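El fondo Görtz abre sus periódicos al público

16 feb. 2007

¡Buenas noticias para quienes disfrutamos con el papel viejo! La hemeroteca de Junatton ha terminado de ordenar la colección Görtz, y desde hoy se pueden consultar en sala 406 ejemplares originales, casi todos semanarios de provincias que no estaban en ningún catálogo.

El conjunto incluye 31 números de El Correo de Mukier, con sus anuncios de vapores, sus folletines por entregas y una sección de cartas que es una delicia - hay vecinos que discuten durante meses por el reloj de la plaza.

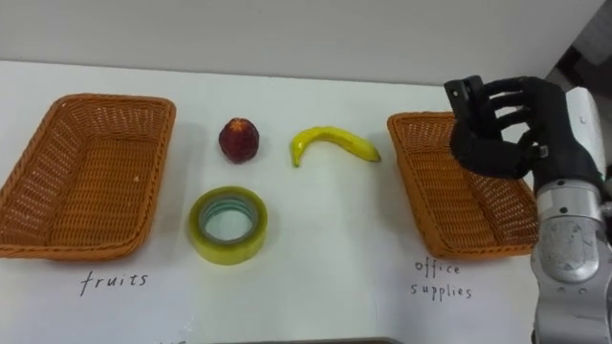

Chaiwat Suksawat, responsable de la catalogación, recomienda empezar por los suplementos de feria, impresos en papel de color y muy bien conservados. «Los abres y todavía se nota el relieve de los tipos», cuenta.

La sala tiene 50 plazas y conviene reservar. En abril llegará además el índice de cabeceras, editado por Flerus, con 89 páginas y reproducciones de las portadas a tamaño real.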